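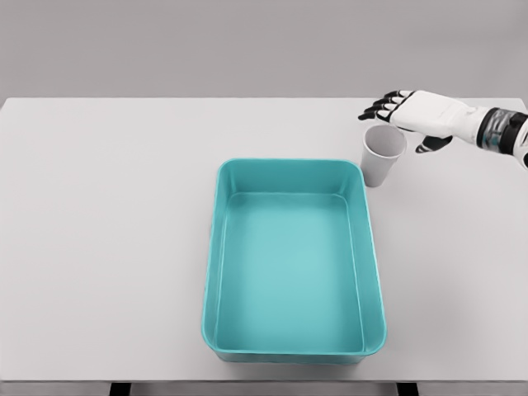
Momo joins the Nallent cafeteria in April, and most of the questions so far have been about jobs, so we'll start near there. Momo clears tables. The first task it has been taught, in simulation, is paper cups into the teal tub, and yes, the hand is bigger than the cup. We picked the smallest job we could find and it still took 138 pages of paperwork.

Is anyone being let go?
No. The evening clearing shift goes from three people to two, and the third moves to prep. Reinholz, the contractor, has put this in writing – ask at the front desk for a copy.

Do I still have to bus my own tray?
Yes. You had to before, too.

What if it drops something?
Leave it and tell the shift lead. Over 200 of you have asked whether it can handle soup. It will not be handling soup.

Who gets trained?
Anyone on the clearing or dish crew. Sessions are paid and run at 2:30 p.m. in the Aren room, after lunch cleanup.

Can it report me for being slow?
It keeps a count of its own cups. Your breaks, your pace and your opinions of Momo are not recorded.

Can we rename it?
We received 174 suggestions. No.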